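Robot School Runs on Repetition, and on a Very Small Fridge

Teaching a robot to put away lunch is, at present, a job for people who are already good at putting away lunch.

That is the premise behind a training program at Gunska, a household robotics startup whose staff spend their shifts opening doors, lifting things off plates, and closing the doors again. They do it with a gripper held in the hand, a tool that looks like the end of a robot arm with the rest of the robot missing. A camera on the gripper records each attempt. The recordings go to the software, which studies them and then tries the same thing with an arm of its own.

The current assignment is called Cukel, a name the company declines to explain. It covers a single household skill: moving small items between a plate and a mini fridge. The goal is 200 clean demonstrations per item, and a demonstration counts as clean only if the person doesn't hesitate, bump the shelf, or change their mind halfway.

"People change their minds constantly," said Suryani Hutapea, who runs the demonstration floor. "You reach for a thing, you decide you don't like the angle, you come at it from the other side. At home that's fine. In the recordings, the robot learns that reaching for something involves a moment of doubt."

An early version of the software learned exactly that. It would approach the fridge, pause, back off a few inches, and approach again, in what Hutapea described as a very good impression of somebody looking for a snack at midnight. The fix was to throw out the hesitant recordings, and that cost the team 76 of its first 200.

New demonstrators get 20 minutes of practice before anything they do is kept. The hard part is the wrist. A person holding a cup turns the hand without thinking, but the gripper has two fingers and no opinions, and whoever is carrying it has to set the angle before arriving. Most beginners squeeze too hard. A few talk to it.

Gunska also tried remote control, with an operator in a chair steering an arm across the room. It works, Hutapea said, and the company still uses it for anything heavy or hot. For light kitchen work it was slow. The same errand that takes 8 seconds with the gripper in hand took most of a minute from the chair, and operators tended to stand up and lean toward the fridge as though that would help. 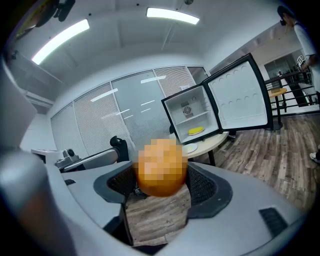

3 min read

The mini fridge sits open on a round white-topped table, with a small plate near the table's edge and something flat and yellow already on the lower shelf. The setup changes often. Plates move, the table gets turned, and the fridge is swapped for another model, so that the software doesn't decide that all food in the world lives in one spot.

Rival firm Manalo has taken a different route and trains mainly in simulation, where fridges are free and no one's arm gets tired. Hutapea is polite about this. She did note that simulated doors have never stuck.

Customers will have to wait. Gunska plans to start trials in June with Fitance, a chain of gyms that would like its protein shakes restocked overnight. The robot will have one fridge per location and will be asked to do nothing else.

Closing the door remains a separate lesson. The software can manage the shelf on most tries, but it has a habit of leaving the fridge open and moving on to the next thing — a behavior the team has yet to find in any of the recordings. Demonstrators have been asked to shut it firmly for the rest of the month.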